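Writers wanted - cricket newsletter, paid per piece

Adier is looking for contributors for the new season

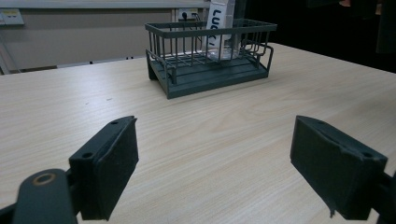
Wire rack on a tabletop.

Short version: we need people who watch a lot of league cricket and have opinions about how it gets sold. Tickets, kits, ads between overs, the price of a stream. Not match reports. Plenty of places do those and do them faster than us.

Adier goes out twice a week in season, once a week the rest of the year. 1,286 paying readers, 707 more on the free list. Small, but they write back. A lot.

What we want

- Columns, 800 to 1,200 words. One idea each. If it needs two ideas, pitch it twice.
- Short notes for the midweek issue. 200 words, can be rough.
- One longer piece a month on the money side. Sponsors, TV deals, who owns which team and why they bought it. Should involve phone calls.

Last season's most read piece was Efren Mangubat on why the Coscombe club changed its shirt colors three times and sold fewer shirts each time. More like that please. Funny is good. Angry is fine if you've done the reading.

Who we want

No degree needed, no byline needed. Two of our current regulars had never been published before. You should know the game well enough that we don't have to explain a powerplay to you, and be able to file by 9 p.m. on the day you said you would. Women's cricket and the smaller leagues especially - we are thin there and readers have noticed.

You can live anywhere. Calls are in the evening, kept short.

Pay

Columns $180. Notes $40. Long pieces $450 plus agreed expenses. Paid within 13 days of the issue going out. You keep the rights after 90 days. If we kill a piece you get half.

We don't take anything written by a team's own press people, or by anyone betting on the matches they cover. Please tell us up front if you work for a league or a sponsor, it may be ok, depends on the subject.

How to apply

Send one email with:

- three pitches, two or three sentences each
- one thing you've written, any length, published or not
- which league you follow closest and the last full match you sat thru

No cover letter. No CV unless you really want to. Put CONTRIBUTOR in the subject line or it goes to the wrong folder and I wont see it for weeks.

We close at noon on the last day of September. Everyone gets an answer, even if its a short one. Trial pieces are paid at the full rate.

Questions to the same address, reply to any issue and it comes to me.

Uriel Chávez
Editor, Adier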